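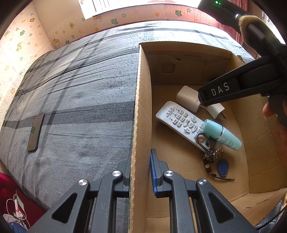 Bedroom, carton open on the bed. Adapters, remote control and turquoise bottle inside; telephone on the sheet to the left.

Workshop notebook, Neltlow Household Goods Workshop
Entry of January 20, 2023
Location: bedroom, upper floor, Te Moana house
Entered by: Mathis Le Goff

Purpose of the session

The session concerned the packing of small loose articles from the bedroom into a single open carton, under the Kilska packing instructions as revised in December. The revision changes the order in which small electrical articles are handled and removes the requirement for an inner bag. It had been applied to kitchen drawers and to the hall cupboard, but not to a bedroom, where the articles are more mixed and where a bed is usually the only surface large enough to work on.

Working surface

The bed was kept made up with the gray plaid sheet and used as the packing surface. The instructions permit this provided that the carton stands at one side and the remaining area is left for articles awaiting a decision. The carton was set at the right and the left was kept for that purpose.

Two remarks on the surface. First, a mattress gives under a carton, and the carton leans slightly as weight is added to one side. The lean is slight with light articles and becomes a nuisance with books or toiletries in quantity. A stiff board under the carton would correct it. The workshop has a board 50 cm wide in the store, and it should travel with the packing kit from now on.

Second, a patterned sheet is a poor background for dark articles. The telephone is slim and black, and the sheet has charcoal stripes, one of them wide. A dark article laid on or beside such a stripe can be passed over by a person looking quickly for what is left. A plain light towel spread over the waiting area would be sufficient. The same difficulty was recorded in the hall, where the bench cushion is navy, and the remedy there was a sheet of white paper, which slid off repeatedly. A towel is preferred.

Carton

The carton is a brown corrugated one with a handle cutout, taken from the reuse stack. The cardboard is creased on one wall, and there is a torn, ragged patch at the upper rim of that side. The tear was considered acceptable for light contents. Under the existing rule a carton with a damaged rim may be used but may not be stacked upon, and it is to be marked on the lid flap accordingly before it leaves the room. The marking was done in pencil and should be repeated in marker, as pencil is difficult to read on brown board in a dim stairwell.

The reuse stack as a whole deserves attention. It is convenient, and the workshop has saved a fair sum by drawing on it, but cartons are being returned to it without inspection. It is proposed that each one be opened, pressed at the corners and checked at the handles before going back on the shelf. Any carton that fails should be flattened for the floor protection pile.

Order of packing

The revised instructions place power adapters first, then remote controls and similar handheld articles, then bottles and tubes. The former order placed bottles first on the grounds of weight. The reasoning behind the change is that adapters have an awkward shape and settle better on a bare carton floor.

Adapters. The carton holds a large off-white adapter and a smaller white one. The prongs are the difficulty with all articles of this type. They catch on fabric and may scratch a glossy casing. The instructions say only that adapters should be placed "securely," and this is not precise enough to be followed the same way by two people. The wording proposed is: prongs toward the carton wall, with nothing soft or polished between the prongs and the wall.

It is further proposed that every adapter receive a tag at the point of packing. In the previous house a 12 V adapter was separated from the lamp it belonged to, and most of a morning was spent trying it against the remaining equipment. A paper tag with the name of the room and the article would have avoided this. Where the article is not known, the tag should carry the room only and a question mark. It should never be left blank.

Remote control. The control is white, with rows of buttons and a round navigation pad. A metal clip shares the carton with it. Metal clips should be kept away from adapters and from battery compartments, and the instructions should say so. A small envelope for clips, pins and spare screws is cheap and can be taped inside a carton flap. The question of whether batteries should be removed from controls before packing was raised again. The present position is that they remain in place for a move completed within the week and are removed for storage. No change is requested, although the rule should be printed on the packing card. At present it appears only in the long version of the instructions.

Bottle. The turquoise bottle overlaps the right side of the remote control. The instructions allow bottles and electrical articles in the same carton if the caps are closed and the bottles stand upright. In an open carton with few contents a bottle has nothing to lean against and will not remain upright for long. The practical choices are a divider, a separate carton, or a tall jar to hold bottles as a group. My own preference is for the separate carton. A divider takes time to cut, and the jar becomes one more article to be accounted for at the other end.

Articles not packed

The telephone is outside the packing list. Personal telephones, keys and spectacles are to stay with their owners and are never to enter a carton, even for a moment. The waiting area on the bed is nevertheless an unwise place for them, as everything in that area is by definition a candidate for packing. A shallow tray on the windowsill or on a chair, marked "Do not pack," should be provided in each room at the beginning of the work.

The bed linen will be packed last, in a separate bag, once the surface is no longer required. Small dark flecks were noted on the sheet. It should be shaken out or laundered before folding, whichever the household prefers.

Supplies

Paper tags are low. Hinovov supplies them in boxes of 3,000, a quantity far beyond our needs, and a shared order with the furniture section is suggested. Tape is adequate. The wide marker in the kit is dry and has been discarded.

Actions

Add the 50 cm board and one light towel to the packing kit.
Revise the adapter wording and submit it with the next set of Kilska amendments.
Print the battery rule on the packing card.
Obtain a tray marked "Do not pack" for each room.
Begin inspection of cartons returned to the reuse stack.
Repeat the "no stacking" mark on the bedroom carton in marker.

Open question for colleagues: whether the bottle rule should be decided by room or by the size of the carton. Written comments may be added below this entry and initialed. The desk drawer in the same room is next on the list and will be entered separately.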